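Wallpaper Samples and Orders: Frequently Asked Questions
Bimell Wallcoverings 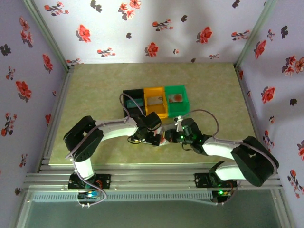
How many samples may I order?
Each household may order 2 samples free of charge. Samples are cut from current stock and may show only part of the repeat. Large florals, such as red blossoms with dark gray flower silhouettes on a pale ground, are best judged across a full wall.

Will my rolls match?
Rolls in one order carry the same batch number. Later orders may differ slightly — please quote your batch number when reordering.

May I return unused rolls?
Unopened rolls may be returned to our Serudstead warehouse within 19 days of delivery. Cut lengths are not accepted.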